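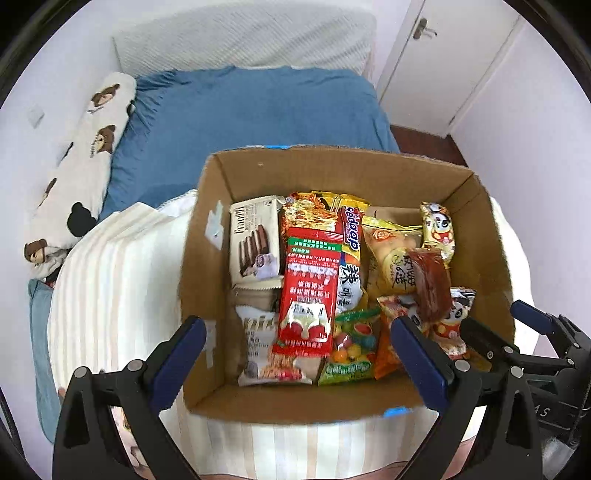

Search this site Type and press Enter

Parcels between friends: what we learned this spring

June 19, 2020

Dear members of the Nundwood Correspondence Circle,

In the last newsletter I promised to write about parcels, after so many of you asked. Our circle has always been for letters. A letter is light, it costs one stamp, and if it gets lost you can write it again with more or less the same words. A parcel is another matter. But this spring, when most of us stayed at home and could not visit anybody, the letters began to feel a little thin, and several pairs decided to send something to eat as well.

I will begin with my own parcel, because it went wrong. I sent it from Ramow to Ishbel Ogilvie in Nundwood, and the distance is 2,388 kilometres by road (my nephew looked it up). I had packed a fruit cake, two bars of chocolate and a jar of plum jam made by my neighbour. The jar was wrapped in one tea towel, and I believed that one tea towel was sufficient. Ishbel wrote to me very kindly that the chocolate could be wiped, and that the tea towel came out of the wash with a nice pink colour. About the cake she wrote nothing, and I have not asked.

So my first advice is to leave glass at home. If you must send jam, Hildegard Thiele recommends putting it in a plastic tub with a screw lid, then in a freezer bag, and then in the middle of the box with soft things on every side. She has sent plum butter to Odera four times in this way. I still think it is braver than necessary.

Dry things travel best. Biscuits in their own tin, tea, soup powder, noodles, dried mushrooms, boiled sweets. Soft cake is difficult when the post is slow, and this year the post is slow. Gavin Dalgleish waited 25 days for a box which normally needs six, and he was very glad that there was only shortbread in it. Please read the date on every packet before you pack it. I know it sounds like something your grandmother would say, but I found one packet of soup in my own cupboard which was older than my membership.

About the weight

The scale in the kitchen is your friend. At my post office there is a step in the price at each half kilo, so a small box of 490 grams is cheap and one with a few more biscuits is suddenly not cheap. Weigh it with the tape and the paper already on. I once did it without them, and I had to open everything at the counter and take out a bag of almonds, with a long line of people behind me. I ate the almonds on the way home. The steps are not the same in every country, so please ask at your own counter first.

Fill the box until nothing can move. Shake it beside your ear - if it answers, it is not ready. Old newspaper is good for filling, and your friend may enjoy reading it also. Gudrun Brandes chooses the pages with the small advertisements, and her partner in Skostik now knows the price of used bicycles in Gudrun's town better than Gudrun does. 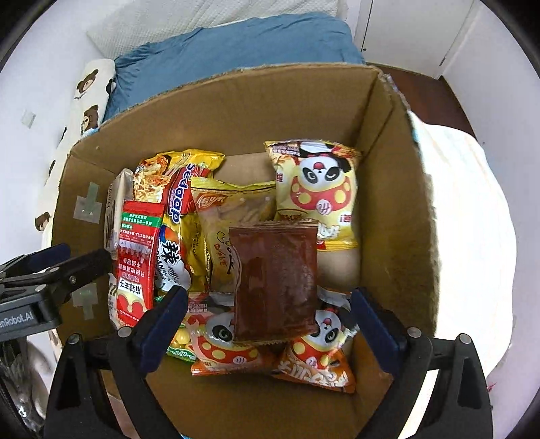
Snacks packed in an open cardboard box, with noodles among them.

The customs paper

Many of you have fear of this paper, and I had it too. You only need to write what is inside, how many, what it weighs and what it cost. Write "biscuits" and not "surprise". One of our members (she asked me to leave out her name) wrote "surprise", and the box came back to her after seven weeks with a sticker on it. Write it in English or in the language of the country, in capital letters, and keep the copy.

Meat, fresh fruit, seeds and cheese are often not allowed across a border. The rules are different from one country to another and they are also changing, so I don't want to print a list here which will be wrong in November. Look at the page of the post office of the country where your parcel is going. If you have no internet at home, telephone me in the evening and I will look for you.

Please ask your friend what he or she can eat. It feels a bit less like a surprise, but it is better than sending peanut brittle to somebody who must not have nuts. It is also polite to ask about hot spices. I have a weak stomach for chilli, and after I had received a very red soup from a kind gentleman, I had to write a thank-you letter that was true and also friendly. It took me three evenings.

Should one send a parcel back?

This was the question I received most often. We are nearly 60 members now and we do not all have the same money. My opinion is that a parcel is a present, and a present is answered with a letter. If somebody sends you a big box, you are not in debt. Ishbel does not agree with me. She says that in her family an empty dish never goes home empty, and she feels bad until she has sent something. We wrote about this to each other for most of May and we have not finished. Perhaps other members would like to say what they think, and I can print some answers in the next number.

What I do ask is that you always put a letter in the box, even a short one. Tell where the things come from, who in your house likes them, and how they should be cooked if the packet has no words your friend can read. Hildegard translates the cooking instructions by hand onto small cards, and her friend in Odera has kept all of them in the kitchen drawer.

Small notices

Two members in Skostik are looking for a partner who writes in French or German, by hand if possible. They like gardens and old films.

If you have moved house since the winter, please send me your new address. Three letters came back to me last month.

The reading list that Gavin promised is late, and he is sorry. It will come with the next newsletter, together with the answers about empty dishes if I get any.

With warm greetings from Ramow,
Huguette Pruvost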